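Temine Clothing Bank
Progress report to the Plenero Fund, second period
Prepared by Montserrat Contreras, program coordinator

The grant pays for school clothing for families in the Dogbe district. In this period we served 598 households, up from the first period but still short of our target. Plain white T-shirts remain the item families ask for most.

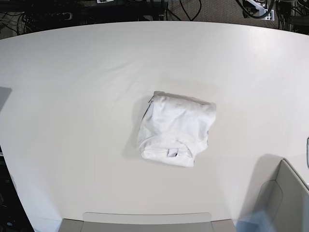
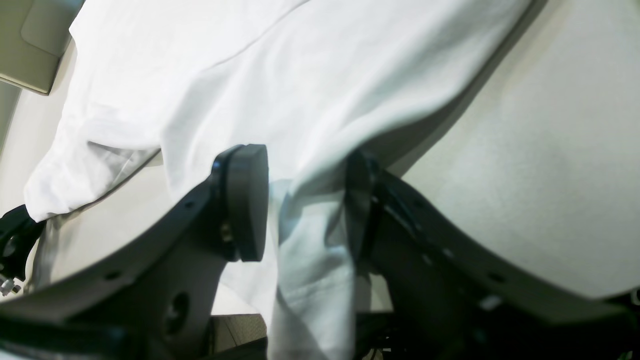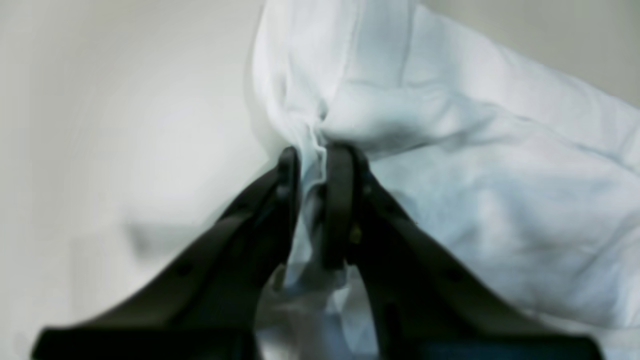 Demand was highest in December, when the waiting list reached 40 households. We cleared it by opening one extra evening until 8 p.m. The two larger schools now send referrals directly to us. The third still uses paper forms, and these often come in without a shoe size.

Spending is on budget except for transport. The van needed a new clutch, and we moved $3000 from the storage line to cover it, as agreed by phone. Storage costs are lower than planned under the new lease.

Winter coats are the main shortage. We have 12 left in children's sizes and have asked two suppliers for quotes.

Next period we will move stock records from the old spreadsheet to Zidix and start a coat drive with the schools. We request approval to carry the unspent printing money forward.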